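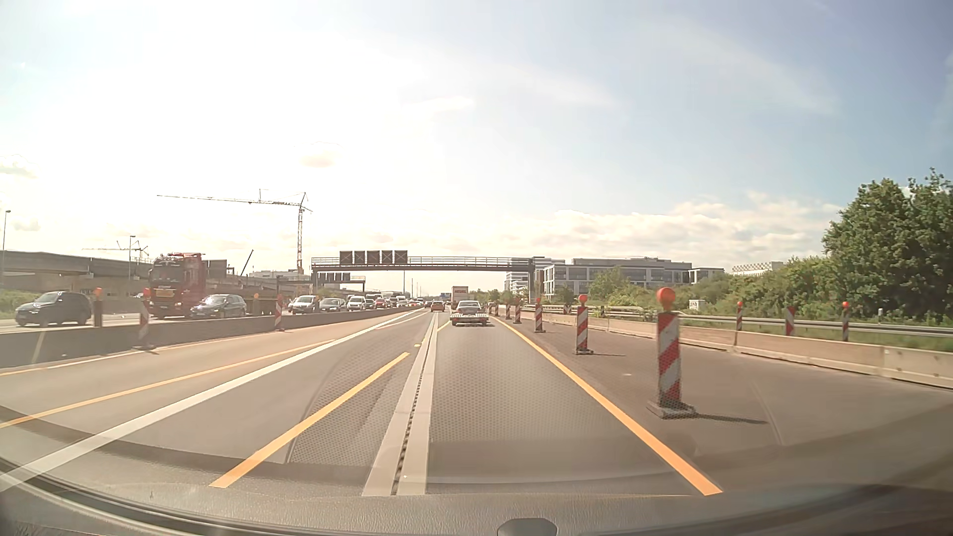
Last updated: Wednesday, August 20, 2025

My aunt left me 80 jars of plum jam and a key, and I drove to Clusley to find out what the key was for. The jam I already had (it was all over my kitchen, I was giving it to the postman), but the key had a brown paper label on it saying Thiele, and the only Thiele I'd ever heard of was the piano shop on Movutgate where she used to take me when I was small and it was raining.

I set off straight after breakfast and was still late, what with the roadworks and then a wrong turn by the bus station. Movutgate has changed, of course it has. The fish place is a nail bar now and the bank is flats. But Thiele was there, same green door, same bell on a bit of curly metal, and I stood outside for ages like a child who's been told to go in and ask for something.

The man behind the counter was eating soup. I held up the key and he looked at it and put his spoon down.

"You'll be the niece," he said. "She's been paying for the back room since the May you moved away."

Well! I had no idea my aunt had a back room. She had a bungalow and a bad hip and she did the crossword in pen, that was as much as I'd have told anyone. He took me down a passage full of piano legs (just the legs, tied up in pairs like rhubarb) and let me do the lock myself. It was stiff and I had to lean on it.

Inside was one upright piano, an Umik, black, with a chip out of the lid, and a stool with a cushion I recognised straight away because it used to be our curtains. On top there was a biscuit tin. I opened the tin first, I'm not proud. It was full of cassettes, every one with a date on it in her square capitals, and underneath them an envelope with 3000 pounds in it and a note that said TUNING.

"Could she play?" I said.

"No," said the man. "Not for the first 2 years. It was terrible, we used to put the radio on." He wiped his chin. "After that she was all right. Then she was better than all right. She came on Thursdays."

Thursdays she told us she had the chiropodist. All that time, and my mum used to say nobody's feet need that much looking after!

He found me a cassette player, one of the flat grey ones with a handle, and went back to his soup. I picked a tape from the middle of the tin. There was a lot of hiss and a chair creaking, and my aunt said "right then" in the voice she used for getting out of the car, and then she played something slow that I half knew. It lasted 15 minutes. She went wrong near the end, said a word I'd never once heard her say, and went back four bars and did it again properly.

I turned the tape over. Then I went out to the front and asked him how much the room was, and whether he liked plum jam.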